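卓上の穀物ディスペンサー、二連タイプのギャラリー

更新:2026年10月2日

こんにちは。台所まわりの道具を集めては並べ、並べては友だちに呆れられている私の写真ページへようこそ。前に載せたスパイス棚のページが思ったより読まれていて、「お米や雑穀はどうしてるんですか」というメールを何通かいただきました。うれしい!というわけで、今回は量り売りの店にあるような、上の容器に入れて下から受ける、あのディスペンサーの話です。

きっかけは学生時代の友人、アニコー・ヴァシュさん(Anikó Vass)の家で出てきた朝ごはんでした。彼女の台所には、ガラス瓶も紙袋もなくて、粒のものはぜんぶ容器から直接お椀へ。ころころっと落ちてくる音が気持ちよくて、用もないのに三回もおかわりしてしまいました(おなかは苦しかったです)。帰りの電車でもうずっと検索していたと思います。

で、二連です。四連や六連のものもあるんですけど、ひとり暮らしにちょっと毛が生えたくらいの食べる量だと、二つで足りるんですよね。白いものと茶色っぽいもの、見た目で分かれていれば朝の寝ぼけた頭でも間違えません。 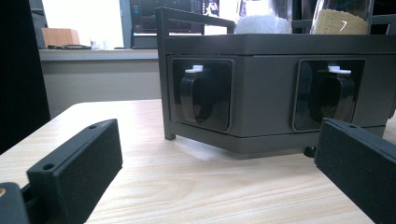

容器の中身を選ぶのって、けっこう性格が出ると思うんです。アニコーさんは「見せたくないものは入れない」派で、きれいな粒しか許さない人。プラセティヨ・ナイルさん(Prasetyo Nair)は正反対で、棚に余っているものをとにかく空いているところに入れる人です。一度なんか、うずらの餌が入っていました。うちの夕飯を作りにきてくれた日だったので、念のため三回確認しましたよ。

私はというと、その中間くらい。よく使うものを片方に、少し気になって買ってみたものをもう片方に、という分け方が好きです。買ってみたもの側はだいたい減りが遅くて、半年たっても同じ高さのまま……ということもあります。去年のキヌアがそうでした。2月に思い切ってスープに全部入れたら、スープというより、しっかりした何かになりました。味はよかったです。

それから、粒の大きさ。細かいものほどこぼれやすいので、受ける器は口の広いものがおすすめです。私は雑貨屋のLemiaで買った浅い鉢を使っています。100グラムくらいなら片手で受けられて、洗うのもらく。深いカップも試したのですが、のぞきこまないと量がわからなくて、結局もとの鉢に戻りました。

置き場所の話もさせてください。こういうものは背が高いので、吊り棚の下に置くとふたが開けられなくなりがちです(経験者です)。上から補充することを考えると、頭の上になにもない机がいちばん。コーリー・タプセルさん(Corey Tapsell)は食卓の真ん中に置こうとして家族会議になったそうで、いまは窓ぎわに落ち着いたと言っていました。直射日光は大丈夫なのかな、とちょっと心配しています。

私は明るい木目の天板に、濃いグレーの道具を置く組み合わせが大好きです。白い台だと、どうしても道具だけが浮いて見えるんですよね。木目だとほどよくなじんで、こぼした粒もまあまあ見つけやすい。白いお米はちょっと見つけにくいです、そこは正直に書いておきます。
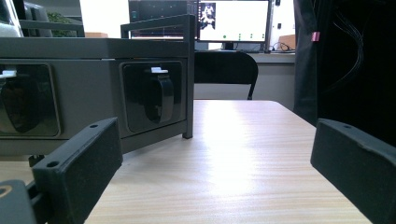

木目の天板とグレーの本体。奥には椅子の背と、机の上のモニター。

仕事机のそばに食べものを置くのはどうなんだ、というご意見もありそうですが、私はわりと好きです。朝、メールを開く前にお椀に少し受けて、ぽりぽりしながら画面を見る。グラノーラだと音が響くので、電話のある日はやめておきます。

お手入れについても少しだけ。中身を入れ替えるときは、容器をいったん空にして、乾いた布でさっとふく程度です。水で洗った日は、まる一日はそのまま乾かしてから入れています。前に急いで入れて、底のほうがひとかたまりになったことがあり、箸でつつきながら反省しました。あと、古い粒の上に新しい粒を足していくと、いつまでも下が入れ替わったのかどうかわからなくて落ち着かないので、私は使いきってから入れる派です。

次のページでは、容器に貼るラベルを載せるつもりです。Jarkeroのラベル用紙がなかなかよくて、5種類ためして4種類は字がにじみました。残った一枚がどれだったかは、そのときに。手書き派のみなさんのペンのおすすめも、よかったらメールで教えてください!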